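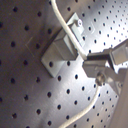

**How much relief freight can one small airfield turn around in a day after a flood?**

Vonville can turn around 44 pallets in a ten-hour working day with the equipment it has now, and the limit is the single forklift.

# Relief Flights Through Vonville Airfield

Teodor Căpraru, Glenys Partington, Flynn Kereama
Course supervisor: Paora Fairweather

## 1. Background

Vonville has one paved runway, a parking apron with room for two medium cargo planes, and a freight shed built for farm supplies. The road into the valley crosses the Girkar River twice. When the river flooded in April, both bridges closed and the airfield became the only way in for heavy goods.

The relief effort worked, but it was slow on the first day. Planes waited on the apron with nobody free to unload them, and water was stacked in front of blankets that had to go out first. Our project looked at where the time went and whether a different order of work would have moved more freight with the same people.

We did not look at flight planning, fuel, or weather. Those were handled from the Rivden base and we had no records for them.

## 2. Sources

We used three sources:

- the apron log, a paper book with arrival and departure times
- the shed's intake sheets, which list each pallet by type
- an interview with Rangi Katene, who ran the apron on the first two days

The intake sheets have a gap on Tuesday afternoon, when the shed printer was down and pallets were marked by hand on a whiteboard. Flynn rebuilt part of that afternoon from the apron log. We left the rest out.

## 3. The model

Glenys wrote the model as a spreadsheet first and Teodor moved it into Python when the spreadsheet got hard to follow. Each plane arrives, waits for a parking spot, waits for the forklift, is unloaded, and leaves. Each pallet then goes to the shed, waits for a check, and is loaded on a truck.

| Input | Value |
|---|---|
| Working day | 10 hours |
| Parking spots | 2 |
| Forklifts | 1 |
| Walk from apron to shed door | 300 feet |
| Time between planes, base case | 30 minutes |
| Simulated days | 1467 |

The number of simulated days is odd because we stopped the run when the computer lab closed. The daily average had settled long before that, so we kept the result.

Unloading times came from the apron log. They vary a lot. A plane with its pallets near the door is quick, and a plane loaded with loose boxes can hold a parking spot through two arrival slots.

## 4. Results

In the base case both parking spots fill by mid-morning and stay full until late afternoon. The forklift is busy nearly the whole day. The shed crew is not - they spend a good part of the morning waiting, then fall behind after lunch when several trucks come back together.

We tried three changes.

**A third parking spot.** This made almost no difference to the pallet count. Planes waited on the ground and not in the air, which the pilots might prefer, but the forklift was still the limit.

**A second forklift.** This helped the most. The queue on the apron was gone by noon in nearly every simulated day, and the shed check became the slow step.

**Loading by priority at Rivden.** Here the total stayed the same, but medical goods and blankets left the shed earlier in the day. It needs no new equipment, only a call between the two airfields the evening before.

Rangi told us the third change was close to what the apron crew worked out for themselves by the second day. He also pointed out that a second forklift needs a second driver with a license, and Vonville has one.

## 5. Problems with the work

Our model treats every forklift trip as the same. In practice the trips to the back of the shed are longer, and the driver has to back out when a truck is in the doorway. We also left out breaks.

The truck times are our weakest input. The Björklund depot sent trucks on its own schedule and did not write down when they got back. We used the two round trips Rangi remembered, and he was not sure of the second one.

Paora asked us to check what happens if planes bunch up instead of arriving evenly. We ran this only once - with three planes close together at 9 a.m. - and the backlog lasted until after lunch. It should be run properly with random arrivals.

## 6. Next steps

- Rerun the model with random arrivals and driver breaks
- Ask the depot for its fuel receipts, which may show truck times
- Time the forklift on the long and short trips
- Send the priority loading section to the airfield manager before the next wet season

The code and the typed-up apron log are in the project folder. The paper book has gone back to Vonville.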